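4.2 Concert attendance and farm-stand sales

The second part of the study looked at whether evening concerts held on working farms changed what visitors bought. Plalcombe, a growers' cooperative, hosted 14 concerts between spring and December. Ticket counts came from the door lists kept by Olmedo and Taipe. In all, 1,203 people attended, and 520 of them filled in the short form handed out at the break. Sales were taken from the cooperative's own ledger and compared with evenings when the stand was open without music.

Spending per visitor was higher on concert evenings, mostly on vegetables and eggs. Cut flowers did not change. Two evenings were moved into the barn by rain and are left out of the comparison.
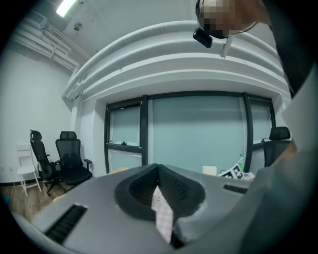
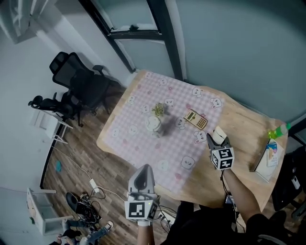
Figure 3. Second view: potted plant and calculator on a gingham tablecloth.

4.3 Musicians' travel and fees

Fees were paid from ticket income, with any shortfall met by the cooperative. Travel was the larger cost for the string players, who came from farther away than the singers. Mondal (interview, April 2024) noted that players who stayed overnight on the farm were more willing to return the next season. We did not put a money value on lodging or meals, so the totals in Table 5 understate what the hosts gave.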